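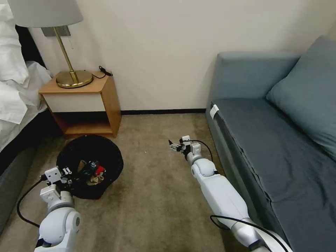 Ninety Times

Reading time: 2 min

"Slower," said Ekrem Yalçınkaya in my headphones. "You move like somebody is waiting for you."

Nobody was waiting for me. I sat in the office of Zolora with one handle in each hand, and the room with the bed and the sofa was on my screen. When I closed my left fingers, the left gripper closed over the black basket. It was my second week, and Ponon had ordered 200 good repetitions from us. I had made 75.

The task had a simple name: take the red thing out, put it on the carpet. I knew this red thing better than my own keys.

"Again," said Ekrem.

I brought the left arm to the edge of the basket. The right arm I kept above the carpet, open, as he had taught me. He used to repair watches, and he believed that a hand which has no work must still be ready.

My father had been like this at the table. He taught me to clean fish by putting his hands on top of mine, and he did not speak at all. After some evenings he took his hands away, and I did not notice it until my mother laughed.

I thought about him and forgot to hurry. The gripper went down — I felt nothing, of course, the handles give nothing back — and I closed it softly.

Ekrem was quiet for a long moment.

"Keep this one," he said. "Write in the notes that it is a good one."

I wrote: 76, good. Then I asked him to start the next.

Comments

keskin_reader: The part with the fish made me call my father.

Evham: Did they finish the 200? I want a second part.

Ataberk Çetinkaya (author): Thank you both. Second part in October, I hope.

Contact | © 2018 Ataberk Çetinkaya | Back to top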